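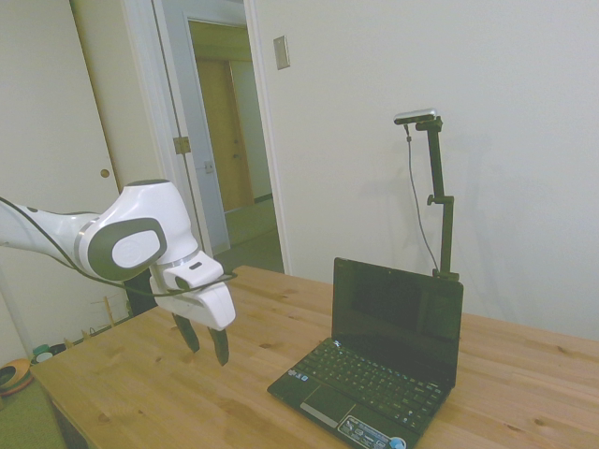
# Re: El portátil pequeño y la mesa de madera

**De:** Gijs Verbeke
**Para:** lista Lulldale, muebles y aparatos de segunda mano
**Fecha:** 21/07/2019

Estimados todos:

Contesto al mensaje de Mehrangiz, que copio aquí para quien no lo ha recibido:

> Hola a la lista:
>
> Me interesa el portátil pequeño que ofreció Gijs, el negro, para mi madre. Ella escribe recetas y cartas, nada más. Tengo tres preguntas. ¿El teclado es cómodo para una persona con manos normales? ¿El botón del ratón está separado o hay que apretar el mismo panel? Mi madre no se acostumbra a lo segundo. ¿Y la pantalla es de las que brillan? En su cocina la ventana queda detrás de la silla.
>
> También pregunto por la mesa, si todavía está libre. Domingo me dijo que era de pino, pero en mayo él llamaba pino a todo.
>
> Un saludo,
> Mehrangiz Yazdani

Gracias por las preguntas, Mehrangiz. Respondo por orden.

El teclado es negro y más estrecho que el de un portátil corriente. Yo escribo con él sin problema una página o dos, pero para un texto largo conecto un teclado aparte. Si tu madre quiere, puede venir a probarlo y quedarse el tiempo que necesite.

El botón está separado. Es una barra plateada debajo del panel táctil y se aprieta bastante bien – un poco duro en el lado izquierdo, esto lo debo decir.

La pantalla sí brilla, y el marco también. Con una ventana a la espalda tu madre verá más la ventana que la receta. Banafsheh Safavi tuvo uno parecido y lo puso de lado en la mesa, con la luz viniendo de la izquierda, y así le servía. Si esto no es posible en la cocina, yo no lo compraría.

En la esquina derecha, donde se apoya la mano, queda la pegatina de fábrica con letras blancas y unos iconos. No la he quitado porque temo dejar pegamento. Si molesta, lo intento con aceite y un trapo antes de entregarlo. El cargador es original y lo incluyo. Pido 22 euros por todo.

Sobre la mesa: es de madera clara, de tablas, con nudos más oscuros y la veta muy marcada. La compré en Prellach a una persona que tampoco sabía qué madera era, por lo tanto no puedo confirmar el pino de Domingo. Mahsa Salehi piensa que es abeto. Hasta que alguien lo sepa de verdad, escribo solamente «madera clara» en el anuncio y así no engaño a ninguno.

Por ella pido 100 euros. Le pasé aceite en mayo y desde entonces la limpio con un paño poco mojado. No recomiendo ponerle ollas calientes encima. La mesa está libre, pero Mahsa ha preguntado primero y espero su respuesta antes de prometerla a otra persona.

El transporte no lo puedo hacer yo. La mesa pasa por la puerta si se gira de lado, y para bajarla se necesitan 2 personas. Domingo ofreció su furgoneta a los vecinos de Lindholm; pregúntale a él directamente, por favor, no por la lista.

Un saludo cordial y perdonad mis errores,

Gijs Verbeke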